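Drondix collar firmware drops to low power during track work
3 min read

fotus_k9 wrote:
We have 18 Drondix collars on detection dogs. Since the April firmware the heart rate channel falls back to one sample every 80 seconds whenever the dog trots for more than a few minutes. Core temp still logs normally. Has anyone traced the trigger? Rolling back is not an option on our units because the bootloader is locked.

emley_vet wrote:
Motion artifact rejection. The optical sensor loses confidence above a certain accelerometer threshold and the firmware stops polling to save battery. Shave the contact patch and move the strap one hole tighter.

fotus_k9 wrote:
Already shaved, already tight. Same result on a short-coated dog. The confidence value in the raw log is fine right up to the drop.

Murthy wrote:
I disagree with emley_vet. Look at the buffer. The collar holds up to 2,000 records and then waits for a base station handshake. If the handshake fails it throttles. Trotting just means the dog has left radio range.

emley_vet wrote:
Then temp would throttle too, and it doesn't.

Murthy wrote:
Temp is on a separate queue. Page on logging in the integrator manual, second table.

fotus_k9 wrote:
Ran it on 5/20/23 with the base station in the truck, following the dog at close range. Full rate for the entire track, 3,899 records, no gaps. Same dog, same strap position. So it is the link, or at least mostly the link. I still see a short drop when she shakes.

emley_vet wrote:
The shake is artifact. I'll give you the rest. I would still not use optical heart rate for a pull decision in heat. Use temp and a handler check.

Murthy wrote:
Agreed on that. Set handshake retry to the minimum and put the base station on the wired side if your kennel has a drop.
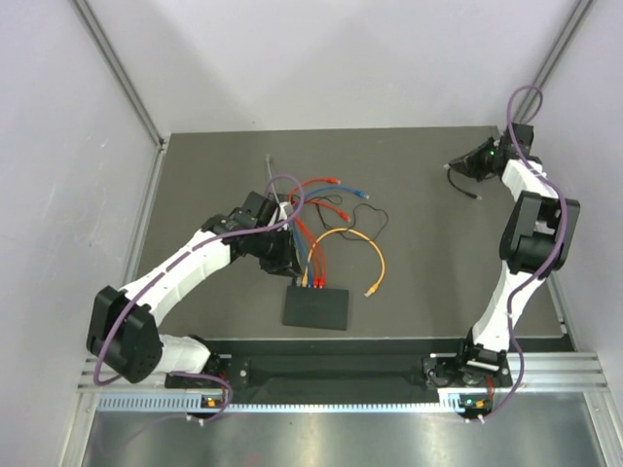
Saranya Subramaniam wrote:
Retry at minimum costs us a lot of battery on long tracks. I leave it at default and pull the log over the cradle when the dog comes in. You lose the live view but the records are complete, provided you stay under the buffer limit.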